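Open Afternoon at the Sellcombe Cider Works

The leaflet promised "a working orchard and press, unchanged in spirit". I have been to enough open days to be wary of the word spirit, and Goltell, who bought the place in March, have also bought a lot of bunting.

You park at the village hall and walk. The leaflet calls it a gentle stroll, and it took me 20 minutes along a paved path with a rail fence down one side and no bench.
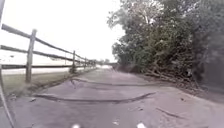 At the gate we were split into groups of 9 and given a sticker. Our guide, Rozália Mészáros, knew her apples and was plainly tired of the script. Asked how much of the fruit is grown on site, she said "a share of it" and moved us along to the press. The press is handsome. It was not pressing anything. The bottling line was, behind glass, and we got four minutes with it.

The tasting was better than I expected. The dry one, Vass, is properly dry and a little smoky. Rallania, the sweet one, tastes like the stuff I drank at school discos, and it costs more. I did ask why. The bottle, apparently.

There is also an oak vat said to be 300 years old. No one could tell me who had said so -- the panel beside it gives no source -- and the hoops looked very new to me.

I left by the lane before the talk on heritage branding, with two bottles of Vass and a tea towel I can't account for.
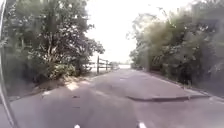 Sellcombe Parish Quarterly -- Issue 20, page 4

Would I go again? For the Vass, perhaps, on an ordinary Thursday when the shop is open and there are no stickers. The shop shuts at four. Dogs are allowed in the yard but not in the press room, and the card machine was out of order, so take cash.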